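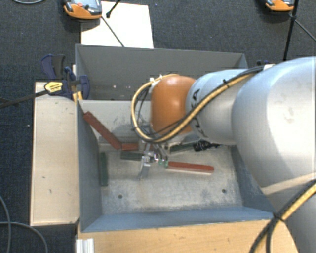

The Humble Bin

Small-parts storage gets little attention in most workshops. Money goes to benches, lighting and cutting tools, and the stock ends up in whatever was left over from the last job. Over a working year the cost of this is mostly time, spent looking for things.

The open metal bin remains the standard answer. It has no lid, takes a knock and can be emptied by tipping. Plastic is lighter and quieter, but short lengths of bar with sawn ends will gouge it, and the swarf beds into the gouges. On steel the same treatment leaves scratches and dark scuffs, which affect nothing but appearance.

Nulport, the storage supplier in Bunting, lists 3918 lines in its current catalogue. Open bins account for some 1000 of them, most differing only in depth. Depth is the dimension buyers get wrong. A deep bin holds more, but the parts at the bottom are out of sight and tend to stay there. For bar offcuts, a shallow bin with a single layer of stock is faster to pick from. Pieces should lie flat on the floor with room for fingers between them. Once they start to cross over each other, split the stock into a second bin.

Floor holes are worth a look before ordering. They let a bin be bolted down, and they drain coolant. They also pass small washers, so bins for fasteners should be ordered without them or fitted with a liner.

Placement matters as much as the bin. Two set one behind the other take up less bench width than a side-by-side pair, at the price of a longer reach to the rear. Keep the faster-moving stock in front. At Brarkeck, a fittings shop in Parnine that handles 4000 pieces a month, the rear bin holds the overflow and is swapped forward when the front one runs down. The shop made the change in June and has kept it.

A timber work surface suits metal bins well enough, though the edges will mark it. A thin rubber mat prevents this and cuts the noise - a fair consideration in a shared building.

Labels belong on the front wall, near the top, where a hand will not rub them off. Paint lasts longer than tape. Part number first, then length, then colour code if one is used.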